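Subject: Re: Bags and coats in the Rillaton room
Date: October 2019

> Could whoever has the key list look into hooks for the Rillaton room?
> There is no place to put a bag down except the floor. The Pagano room
> has a rail with 18 hooks and it works fine.

I asked at Pollell about a rail like the one in Pagano. They quoted 148 for the rail, fitting extra, and the earliest they can come is February. Until then I suggest we keep using the windowsill. It takes backpacks, totes and handbags, and the blind can stay most of the way down behind them.

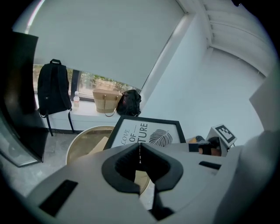

Bags along the sill, blind down.

Two requests. Please tuck long straps up on the ledge so they don't hang where people walk. And put water bottles at the end by the backpacks, with the caps screwed tight.

If you would prefer a free-standing rack, Indenon has one with 3 shelves, but it would have to go against the side wall and I haven't measured that yet. Reply to the list if you have an opinion either way.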